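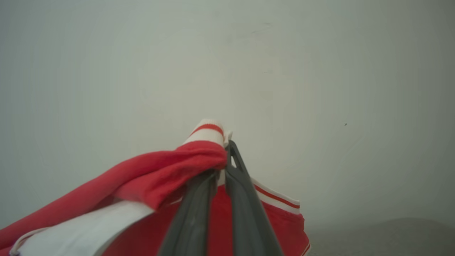 Does Folding Method Matter? A Report on Sorting and Storing Mixed Sportswear

Term project, Household Textiles and Storage
Submitted 26 July 2021

1. Why we picked this

The handout for this project repeated a claim that most of us had heard before: folded clothes take up less room than clothes that are just put away, and the right fold saves even more. The Tilletti method, which we were assigned, promises "a drawer and a half from every drawer." We couldn't find any test behind that number in the course reader. Our group decided to try it on sportswear, because sportswear is what piles up in the equipment room at Tongate Hall and because it behaves badly. It slides. A cotton T-shirt stays where you crease it, and a shiny jersey mostly does not.

2. What we worked with

We borrowed 73 pieces from the hall's lending stock. Most were red and white, the hall colors, which made sorting slower than we had planned for. A red top with white trim and red shorts with white trim look the same when they are bunched up, and you have to shake each one out to know what you have. Smaller pieces also got caught up inside larger ones. We had planned to sort by color first, and we dropped that on the first afternoon.

The stock fell into these groups:

Tops, smooth fabric
Shorts, most with a drawcord
Socks with ribbed cuffs
Warm-up jackets
Things we could not agree on

The last group was supposed to be temporary. It never got to zero.

3. Method

Each group of clothes was put away three ways: dropped in loose, folded flat in a stack, and folded the Tilletti way, which means thirds, then thirds again, then standing on edge. We used the same Keskinen drawer unit for all three. We measured the height of the contents with a ruler at the four corners and in the middle, and took the average. We also timed the work.

We want to be clear that this is a weak test. One drawer unit, one batch of clothes, and the same people folding every time. We got faster as we went, and the Tilletti fold was always done last, so its times are probably better than they should be.

4. Results

Flat stacks did save space compared to loose clothes. Nobody in the group was surprised. The Tilletti fold saved a little more with the jackets and nothing we could measure with the tops. The smooth fabric opened back up as soon as the drawer was pushed shut, and by the next day the front row had slumped over. With socks, the fold was a waste of time. Rolling a pair together and tucking one cuff over the other took a few seconds and held better than any fold in the booklet.

Shorts were the worst. The cords worked out of the fold and hooked on the piece next to them, so lifting out one pair often brought up another. The booklet shows shorts, but the ones it shows have no cord.

As for time, the full Tilletti round took 18 minutes longer than flat stacking. The booklet says the extra time "comes back to you" when you look for things later. We tried to check this by asking people to find a given item in each setup. Standing rows were quicker to search when every top was a different color. With our stock, where the visible edge was nearly always red or white, people pulled out two or three wrong pieces before the right one, and then the row was ruined.

5. A note on the survey

The Gokstead survey, handed out with the reader in March, is quoted as proof that people who fold keep neater rooms. It had over 2000 replies, which sounds like a lot. But people scored their own rooms. It also doesn't ask what they were folding. We don't think it supports the claim either way, and we left it out of our conclusions.

6. What we would tell the hall

Stack the tops flat and low. Roll the socks. Hang the jackets if there is a rail — the drawers are not deep enough for them under any system. Tie the cords on the shorts before they go in, even with a loose knot. Sew or iron a size tag somewhere it can be read from the outside, which would do more for the people borrowing things than any fold we tried.

We would not buy the booklet again.

7. Still open

We did not test what happens after a month of real borrowing. We suspect all three methods end up looking like the first one, but we have no measurements for that.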